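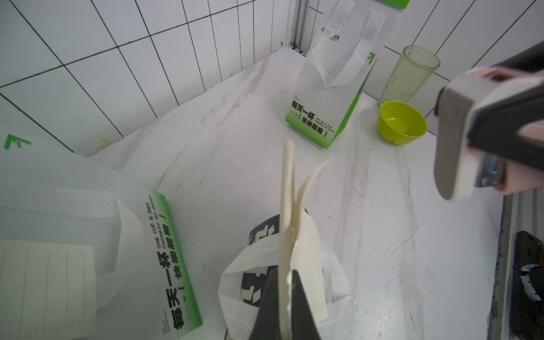

One cup a day: a tote with the right idea

I gave up good tea for most of my thirties. Teabag in the mug, milk in too soon, drink it cold at my desk. Then last July I got caught in the rain in Gilton and ducked into Chaudhry, the tea shop by the bus station, and I've been a bore about it ever since.

They keep 44 loose teas behind the counter and I've tried almost 11 of them (one I only sniffed). My favourite is a smoky black called Jolter, which tastes like a bonfire in the next garden - lovely with toast, terrible with fruit cake.

I did try to be clever and bought an Endico kettle, the sort that lets you pick your temperature. Green tea at 81 degrees! I felt like a chemist. It does make a difference, though my mum still thinks I'm serving her dishwater.

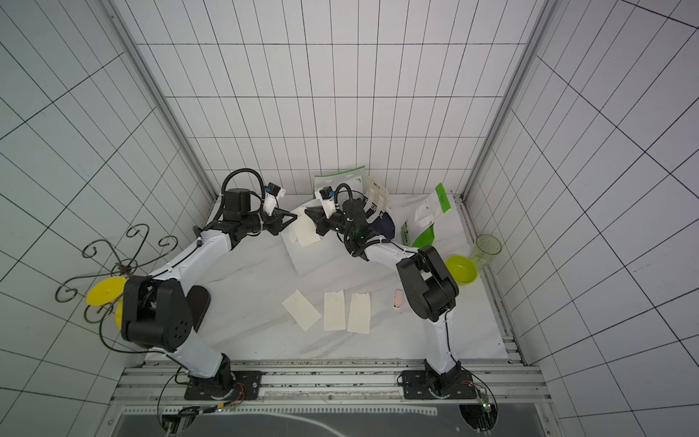
Do I need a proper teapot to start with?

A big mug and a basket strainer will do you fine. Give the leaves room to open up, put a saucer on top and leave it for three minutes.

I've since bought two teapots, mind you, and I've got my eye on a third with a chipped lid in the charity shop window.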